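Office Moves: Frequently Asked Questions

Last updated 2026-08-18

These answers are for staff moving from the Daly building to the new floors at Hotalby. If your question is not covered, use the request form on the staff site and choose "Move" as the subject.

When does my group move?

Move dates are posted on the staff site under your cost code. Groups on the ground floor of Daly go first, followed by the upper floors. All groups will be out of Daly by the end of April. If your date clashes with a filing deadline or an audit visit, tell us as soon as you see it on the list. We can usually swap two groups, but not in the final week before either one moves.

How many crates do I get?

Each person gets 2 crates. Each crate holds up to 30 pounds. Crates are delivered the week before your move and collected the week after. If you need more, ask your group's move contact before the crates arrive. Extra crates are not kept on site.
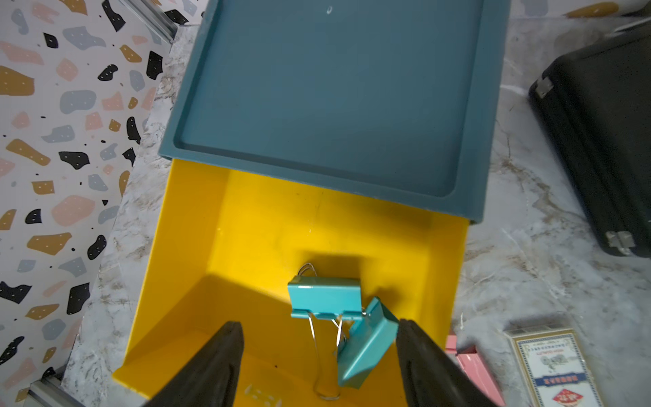
Desk contents are yours to pack, including anything in the desk itself, the pedestal, and any small organizers you keep on top. Empty every drawer before the movers come. A small plastic unit like the teal one with the yellow drawer can go into a crate whole once it has been emptied, with the drawer taped shut. Anything left in a desk after the movers start will be treated as unwanted. We can't trace items once the old furniture has left the building.

Will my desk and chair come with me?

Desks will not. The Hotalby floors already have desks. Your chair will move if it has an orange asset sticker and was bought in the last few years. If you have a chair or keyboard provided under a workplace adjustment, it moves with you regardless of age. Check that it is on the adjustment list before you pack.

What do I do with my computer?

Leave your monitor, dock and cables on the desk. Put your label on each one, including the power supply. Take your laptop home with you the night before. Do not put a laptop in a crate, even for a short trip between buildings.

How do I label things?

Labels are printed with your name, new floor and desk code. One goes on the short end of each crate and one on the lid. Do not write on the crates. They are rented from Dilemine and we are charged for any that come back marked.

Can I move personal items?

Yes, if they fit in your crates. Plants, framed pictures and anything breakable should go in your own car. The movers are not insured for personal property. 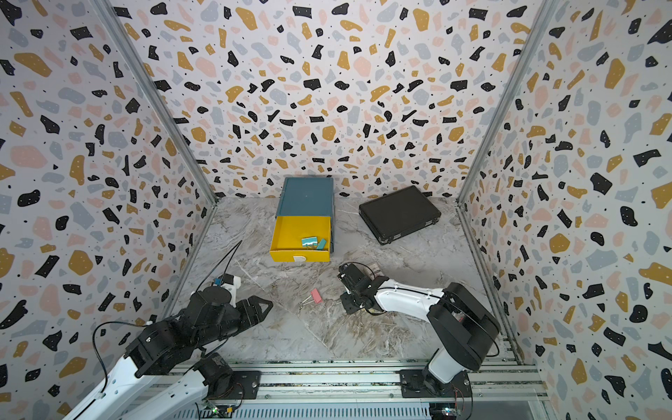
Workplace Services | Facilities and Space Planning

What happens to leftover supplies?

Bring unused supplies to the supply room on your floor before move day. Binder clips, folders, staplers and unopened paper are all accepted. Sort small items by type if you can. Supplies will be restocked at Hotalby from what is returned, and we will not place a new order until that stock runs low.

What about paper files?

Files still within their retention period go to the Fimden records center. Fill in a transfer sheet for each box and keep a copy. Files past their retention date go in the locked shredding bins. The Daly file rooms held 397 boxes at the last inventory, so please start early.

Who pays for the move?

The move is paid for centrally. Groups pay only for extra furniture. Any furniture request over $3000 needs approval from your division before we can place the order.

Will my badge work at the new building?

Your current badge will be switched on for Hotalby the morning of your move. It will stop working at Daly five working days later. If you need to get back in after that, sign in at the front desk.

Where do I park?

Staff parking is behind the building, entered from the side street. Your existing permit is valid. Visitor spaces are at the front and are limited to three hours.

Something is missing or damaged. What now?

Report it within ten working days using the request form. Give your old desk code, your new desk code and the crate number printed on the side.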